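The long table comes back

In Drerarcombe the hall kitchen opens at four in the afternoon, and by half past six there is a queue down the steps. Supper costs £2, soup first and then whatever the cook has decided on. People sit where there is a space, which usually means next to someone they have never met.

Shared tables went out of fashion in this part of the country a long time ago. The old works canteens closed, the chapel teas dwindled, and cafes that once had benches put in small square tables for couples. Eating out came to mean eating with the people you arrived with. Now the long table is returning, in village halls, in a few pubs and in at least one former bus garage.

The Drerarcombe supper began one July as a single evening to use up a glut of courgettes. It seated 55, as many as the hall had chairs for. The chairs ran out before the courgettes did, and a second supper was held a fortnight later. It has kept going through two boiler failures and a winter when the car park flooded.

Most of the work is in the furniture. Folding trestles are cheap but they wobble, and a wobble at one end of a long run travels to the other. The hall now buys from Tornen, a small joinery on the edge of town that makes tops to be bolted together end to end. A set costs £400, or £500 with benches. The benches take up less room than chairs and are harder on older backs, so the hall keeps a row of ordinary seats along the wall side.

Then there is the question of what goes on top. Paper is quick to clear and looks it. White cotton shows every drip of gravy. Many halls have settled on a checked or plaid cloth, bought off the roll and hemmed at home, because the pattern hides a good deal and one length can cover the whole run without a join.

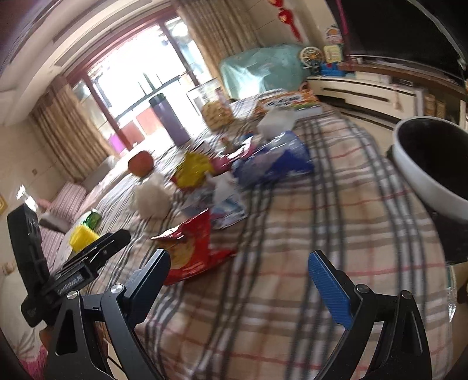
Beige and tan plaid, crossed with thin red lines, on a long table.

Berhe, a cafe two valleys over, does without a cloth and scrubs the boards down with salt and hot water. It has a single table and takes no bookings. Regulars say the middle seats are best for talk and the ends are best for getting out early. Late arrivals get the corner by the coat hooks, where there is a draught.

Food has to suit the table. Plated meals are slow when the person in the middle cannot be reached without leaning over somebody, so most places put out large dishes and let people pass them along. Stews work, and so do pies cut in the tin. Fish on the bone was tried at Drerarcombe once and has not been repeated.

Not everyone likes it. Some diners want a quiet meal, and noise is the commonest complaint — a hard floor and a full table make a lot of it. The Vukum, the pub opposite the old station, hung heavy curtains along one wall and found that helped. It also kept four small tables by the window, and these fill up first on wet nights.

Drerarcombe plans to add another length of table before the autumn. The hall has measured up, and it will fit if the piano moves to the stage.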